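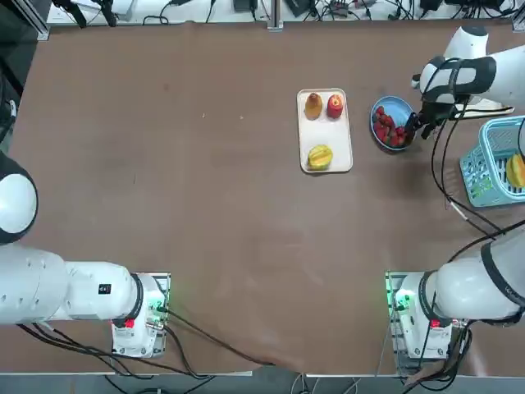

Dament is a table of household fruit bowls: what the bowl looks like, what surface it stands on, what fruit is in it, and whether the person filling in the row thought the bowl was in the way. I inherited it in November and have been taking claims out of this README ever since. The old text said the bowls were "representative of everyday homes." I don't believe that and neither should you. A light blue round bowl on a brown tabletop, with fruit in it, is a perfectly ordinary thing to find, and it is also the kind of row people love to send in: the bowl stands out from the table, the shape has a name, and the form takes a minute. The awkward ones get skipped.

Contents

1,069 rows, one per bowl per visit. 178 different bowls. 17 fruit labels, including "other" and "can't tell." The rows come from 12 rooms, and a room here means any place with a table where fruit gets put down, so kitchens, a hallway, a workroom, a staff lunch area.

Files

bowls.csv — one line per bowl, with color, shape, rim and an id
rows.csv — one line per visit, pointing back to a bowl id
fruit_labels.txt — the label list, in the order it was made up
notes.txt — free text, unedited apart from spelling

There used to be a summary sheet. I took it out. It averaged things that had no business being averaged, such as "typical number of fruit," where a grape and a melon each counted as one.

Columns worth explaining

bowl_color: one word, two at most. "Light blue" is allowed, "duck egg" is not. The early rows had both, plus "pale blue" and "sky," often for the same bowl. I merged them. If you think shades matter, the original wording is in notes.txt, and good luck to you.

surface_color: same rules. This is the color of the surface, with no guess about what it is made of. The Camenzind sheet, which the first rows were copied from, had a column for material, and when I checked it against the furniture it was wrong often enough that I dropped it. People write "oak" for anything brown.

fruit: everything that can be named without lifting anything. Fruit hidden under other fruit does not exist as far as this column is concerned. That undercounts the bottom layer every time, and I would still take it over the old method, which let people guess.

clutter: yes or no. Are there things near the bowl that have nothing to do with food? Mail, keys, cables, chargers, a pile of forms. The old version was a scale from one to five and two people in the same room rarely gave the same number. Yes or no is cruder. It gets the same answer twice.

in_the_way: yes, no, or blank. This is an opinion. It was advertised as a "usability measure," a phrase I have deleted wherever I found it.

ripe: please don't use this one. It is still in the file so that older scripts don't fall over. Ripeness was judged by looking, mostly under ceiling lights, by people who had been told to be quick.

How rows are made

Somebody walks up to the table, fills in the form, and leaves the bowl alone. Before the change to the Horska form, people were allowed to tidy first, and quite a few did. They turned the bananas around, pulled out the soft pear, wiped the table. Those rows are marked tidied = 1. I would filter them out, unless tidying is what you're studying, in which case they are the only interesting part of the file.

A bowl gets a new id if it is a different bowl. Sounds obvious. Two matching bowls from one set were swapped back and forth for months under a single id, and I have no way of pulling those rows apart.

What it might be good for

Checking whether your own list of fruit names covers what people keep in bowls. Practicing joins on a small messy table. Getting some sense of what ends up beside the fruit once a table is used for other work. I have seen it used for all three without harm.

What it is not good for

Anything about diet. A bowl on a table tells you what was bought and hasn't been eaten yet, and an apple that appears in nine rows may be the same apple. I would be equally careful with anything about design. Round bowls dominate the file, and somebody at Prarkton once wrote that this showed a preference for round bowls. It shows what was on the shelf when those rooms got their bowls.

It also can't tell you where fruit keeps best. There is no temperature column, no daylight column, and the ripe column is what it is.

Known problems

Time of day was optional, so it's blank in a lot of rows and suspiciously often 9:00 in the rest.

"Citrus" and "orange" are both in the label list. They overlap. Older rows use the first for everything with a peel that stings.

Empty bowls were left out at first, then let in. Don't compute how often a bowl is empty.

Baskets and plates count as bowls if the person at the table called them bowls. I argued against this and lost.

Changes

Merged the blues. Removed the summary sheet. Clutter changed to yes/no, with the old scores kept in notes.txt. Still to do: split "citrus," and decide whether a tomato row is a joke or a row.

Corrections are welcome if they come with a bowl id. General impressions of the data I already have plenty of.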